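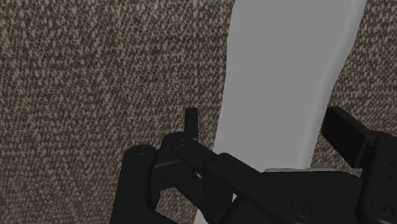
Light gray object on a speckled brown-gray background

Ticket subject: Unsubscribed contacts keep coming back after a deletion request
Product: Clillavel Consent, with the Vurkard mailing list connection
Status: Resolved
Opened by: Padmavathi Rai
Assigned to: Adoración Bravo

Padmavathi Rai wrote:

Hello there, and thank you in advance for reading what is probably going to be a long message! I run a small career coaching practice and I use Clillavel for the cookie banner, the privacy notice and the "delete my data" form. Up to November it all ran so smoothly that I hardly thought about it.

A former client filled in the form and asked me to erase everything I had. I got the notification, clicked Approve, and saw the green "Request completed" message. I also went into Vurkard and her name was gone from the list, so I wrote her a nice note saying it was all taken care of. The next morning she was back in Vurkard, marked as subscribed, and she had received my newsletter (you can imagine how I felt). She was very gracious about it, but I'd promised her something in writing and it wasn't true.

What I've tried so far:
Approved the request a second time. Same result, back by morning.
Deleted her by hand in Vurkard. Back by morning.
Disconnected Vurkard from Clillavel and connected it again.
Cleared my browser cache, which I know is for a different kind of problem, but I was getting desperate.

I looked at the request log and there are 17 other approved requests in it. I haven't dared check whether those people came back too. Could somebody please help me work out what's happening, and whether I owe all of them an apology?

Adoración Bravo replied:

Hi Padmavathi, thank you for such a thorough write-up, and please don't worry about the length, it saves us both a lot of back and forth. I'm sorry you were put in that position with your client.

The timing is a good clue. A contact that disappears and then returns overnight is nearly always being put back by a scheduled import. Clillavel doesn't add contacts to Vurkard on its own — it only passes along consent choices and removals — so I'd like to look for something else that writes to the same list. Could you do three things for me?

1. In Vurkard, open the contact and go to History. Look at the most recent "Added" line and tell me the time and the source next to it.
2. In Clillavel, go to Settings, then Connections, and send me the list of everything switched on.
3. Pause any newsletter you have scheduled until we've sorted this out.

Please leave the address itself out of your reply. The request number is enough for me to find it on our side.

Padmavathi Rai wrote:

Newsletter is paused. The History line says "Added by import, 2:20 a.m." and the source is "Booking sheet." Oh dear, I think I know what that is! When I first set up my practice, Saranya Chowdary built my website, and she made a spreadsheet that collects everyone who books an intro call. I'd completely forgotten it sends people on to the newsletter. In Connections I only have Vurkard and the web form. 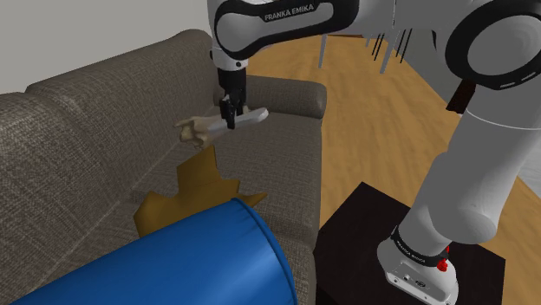

I've written to Saranya to ask whether the sheet can simply be turned off. It has 95 rows in it going back to when I opened, and a few of those people never asked for a newsletter at all as far as I can tell, so now I have a second worry on top of the first one.

Adoración Bravo replied:

You found it. The sheet was never connected to Clillavel, so an approved deletion had no way of reaching it, and the nightly import treated your client as a brand new subscriber. I checked with Kumaresan Bangera on our connections team and he suggests this order:

Turn off the import first, under Vurkard, Lists, Automatic imports.
Remove the rows in the sheet for every approved request.
Delete those contacts in Vurkard once more, and tick "Keep on suppression list" this time. It keeps a scrambled version of the address so a later import can't add it again.
Check the version history of the sheet, as old copies may still hold the deleted rows.

For the people who booked a call and never signed up, I'd take them off the list and look at what your privacy notice says you use booking details for. I can't give legal advice, but the notice and what you do in practice ought to match.

Padmavathi Rai wrote:

All done, and I waited two nights before writing back so I could be sure. She has stayed off the list, and so has everybody else from the log. Six of them had come back like she did, and I've written to each one. Saranya is moving the bookings over to a form that asks about the newsletter separately. Thank you both so much, and please pass that on to Kumaresan!

Adoración Bravo replied:

Wonderful news, and I will. I've asked for the suppression list step to be added to our Vurkard setup page. I'm marking the ticket resolved, and a reply from you within 20 days will reopen it.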